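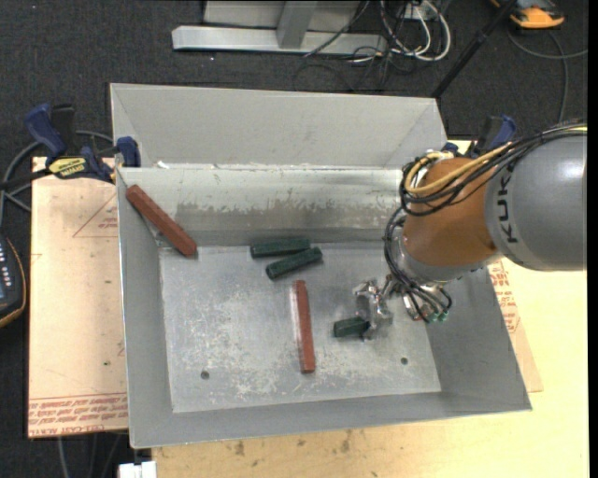

Osman Shop Supply | Bins and Bench Storage Department

Triklow Open Bin, Model 1400

102 shares | 33 comments

We love this bin. I know that's a strong thing to say about a box made of sheet metal, but ask anybody in the department what they'd take home if they were allowed one thing from the shelves and you'll hear "the Triklow" more than once. It's big, it's gray, it's open all the way across the top, and it puts up with an awful lot.

The one in the photo has been used hard, and we'd much sooner show you that than a shiny one fresh out of the carton. Look at the back wall, where the pale coating has been scraped off in ragged patches and the lower part has gone a darker brownish gray. The floor is scuffed and scratched all over. That's what these look like once they've been put to work, and we think it's a good thing to see before you pick one (if you want a bin that stays pretty, read on, there's a note for you further down).

What we like about it

The slopes! Most of the open bins we carry have straight sides, and they're fine, but long pieces end up standing in the corners or wedged flat against the wall where you can't get your fingers behind them. With sloping walls a bar can lean. You can see the reddish-brown one in the back left corner doing just that, with one end up near the rim and the other down on the bottom. You grab the high end and lift. It sounds like a small thing until you've spent an afternoon digging short stock out of a square tote.

The other thing is the tall panel at the back. It's smooth, it rises well above the back edge, and it gives you something to set a piece against when you're reaching in from the front. Paloma Whitfield, our department lead, says she'd have bought it for the panel alone. She keeps a magnetic hook on hers with a pair of gloves hanging from it, which I've since copied at home.

And then there's the open top. There's no lid and no hinge to catch your sleeve on, and you can see right down to the bottom from wherever you happen to be standing. We've had customers ask for a lid and we do understand, dust is dust, but a piece of canvas thrown over the top at the end of the day has worked for everyone we've talked to.

What goes in it

Bars, offcuts, short lengths, anything chunky. A few pieces spread over the floor is when it's at its handiest, with green and reddish-brown bars mixed together and each one easy to pick out by color. You can fill it much fuller than that if you like. Pieces of different colors do make life easier if you sort by eye, and plenty of people paint the ends of their stock for exactly that.

It is not the bin for small hardware. There are two small round holes in the floor, and washers and little screws have a way of finding any hole you give them. For those, look at the Geneck drawer sets in the list at the bottom.

Where to put it

On a table, please! We tried ours on the floor for most of December and every one of us complained about our backs. A plain wooden table is perfect. Leave yourself a bit of tabletop showing beside the bin so there's somewhere to put a piece down while you decide what to do with it. If the table has a nice finish, slide a sheet of cardboard or an old rubber mat underneath first. The metal will mark soft wood if you drag it, and you will drag it at least once.

The bin weighs 33 pounds empty. One person can carry it across a room, though two is nicer, and you should empty it before you move it. (Yes, all the way. Bars slide.)

Looking after it

Brush it out when it gets gritty. A stiff hand brush does the floor, and an old toothbrush gets into the seams, which is where little white scraps and crumbs of residue like to settle. Wipe with a rag afterward. Go easy on wet cleaning, and dry it well if you do, especially anywhere the coating has worn through.

Now the note for people who want theirs to stay pretty. You can touch up the walls with ordinary metal primer and a gray topcoat. Sand the ragged edges first or the new paint will lift right along with the old. A thin rubber liner on the floor also saves a lot of scuffing and takes most of the clang out, too. We haven't bothered on ours. The clang is half the fun, and I've grown fond of the scratches.

Is it for you?

If you only ever handle a few light parts, it's more bin than you need, and the Clernirero tray will make you happier and take up less of your table. If you've got heavy, awkward bits that you're in and out of all day, come in and try the Triklow. We keep one on a table in the showroom with some bars in it, and you're welcome to stand there and rummage for as long as you want. Bring a few of your own pieces if you can. It's the only real way to tell whether the depth suits your reach.

Spare touch-up paint is at the counter. We can also cut rubber liner to size while you wait, just ask for a Model 1400 floor piece and we'll know what you mean.

Department favorites and related items

Clernirero Shallow Bench Tray
Geneck Small Parts Drawer Set
Geneck Magnetic Hooks, Pair
Triklow Rubber Floor Liner, Cut to Size
Osman Stiff Hand Brush
Gray Metal Topcoat, Small Can

Contact the Bins and Bench Storage Department | Showroom Hours | © Osman Shop Supply, in business since 1972 | Page updated August 24, 2026 | Back to top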